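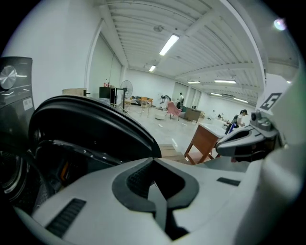
Wissam Tannous wrote back that the mortgage portal still shows his application as "Incomplete - income documents," even though he has uploaded the same pay stubs 3 times and has the confirmation emails to go with them. He would like to know whether his place in line for the Prukstead first-time buyer program is safe while we sort this out.

Agent reply, Feb 25, 2024
Hi Wissam, thank you so much for staying patient with us, and for sending those emails along, they helped a great deal. Your place is safe. The program goes by the day you first pressed Submit, and that was back in October, so nothing that happens on this ticket can move you down the list.

Now for the stubs. I opened your file in Waweru (our document system) and all of your uploads are sitting there, perfectly readable. The trouble is that they were filed under the co-borrower tab, and you don't have a co-borrower, so the checker never looks in there. I've moved one set over to your name and left the others alone for now.

Log
Moved stubs to primary borrower. Status unchanged after refresh.
Cleared the hold on page 4 of the application. Status changed to "In review," then went back to "Incomplete."
Compared monthly income on the form with the stubs. Form says 400, stubs say 4000. Looks like a dropped zero.
Sent correction form to borrower for signature. 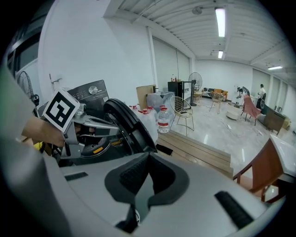 Wissam, that missing zero is very likely what keeps tripping the status - the system sees two different incomes and asks for papers all over again. I can't change the number myself, so please sign the correction form when it reaches you. It's one page, and you can do it on your phone if that's easier.

You also asked about the Hurnden appraisal. It's in, and it's attached to the Malley Street property where it should be, so there's no need to order another one or pay that fee twice!

Borrower reply
Signed and sent. It does say "In review" on my end now. Should I delete the extra stubs?

Agent reply
Please leave them, they do no harm where they are. I'll keep this ticket open until an underwriter picks up the file. Queue position today is 71.

Status: Pending, waiting on underwriting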